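Imprimir | Enviar por e-mail

**Clube de robótica mostra humanoide, mas adia a prova que interessava**

13 de outubro de 2026 | Por Shivam Awasthi

O clube de robótica da escola secundária Gavrilă abriu as portas aos pais para apresentar o trabalho feito desde fevereiro com um robô humanoide. O programa anunciava uma "demonstração de autonomia". O que se viu foi mais modesto: um aluno ao comando, outro ao computador e uma série de movimentos curtos, quase todos preparados com antecedência.

O projeto chama-se Riltik e reúne nove alunos. A escola pôs no orçamento 2.649 euros para peças, sensores e inscrição no torneio regional Grutgate, valor que não inclui o robô, emprestado pela empresa Itell até ao fim do ano letivo. O que acontece depois disso não está escrito em lado nenhum. A direção diz que "há vontade das duas partes" de prolongar o empréstimo, e a Itell não respondeu às perguntas enviadas na semana passada.

A tarefa escolhida para o torneio parece simples. O robô tem de se deslocar numa área marcada no chão, parar antes do limite e estender a mão até uma posição combinada. As regras do Grutgate descontam pontos a quem pisa a fita e dão por terminada a ronda se alguém tocar na máquina. 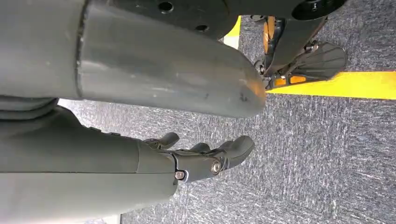

Segundo os registos do próprio clube, o exercício foi tentado 112 vezes nos treinos. O número aparece com destaque no folheto entregue às famílias, que não diz quantas dessas tentativas correram bem. Questionada pelo jornal, a professora responsável explicou que o critério mudou a meio do ano e que os resultados antigos "não são comparáveis". É possível que assim seja, mas os resultados posteriores à mudança também não foram divulgados.

Os alunos foram mais francos do que o folheto. Uma das participantes, do 11.º ano, contou que a maior parte do tempo se gasta a calibrar os braços e a repetir o mesmo gesto com a mão, e que a travagem continua a depender do comando manual. "Se largarmos o comando, ainda não confio", disse. Um colega admitiu que o grupo só começou a tomar notas sistemáticas depois das férias.

Nada disto retira valor ao que se aprende ali. Há alunos que chegaram sem saber programar e que hoje leem um ficheiro de registo e discutem onde está o erro. O problema está na forma como a escola vende o projeto. A página de apresentação fala em "inteligência artificial ao serviço da comunidade" e promete chegar a quase 700 estudantes do concelho, sem indicar como, quando ou com que professores. As sessões continuam reservadas aos membros do clube.

A prova sem comando, prevista para a mesma tarde, foi adiada. A justificação dada no local foi falta de tempo, e não foi marcada nova data. A escola mantém a inscrição no Grutgate e afirma que publicará os resultados completos dos treinos antes do torneio.

Última atualização: 13h40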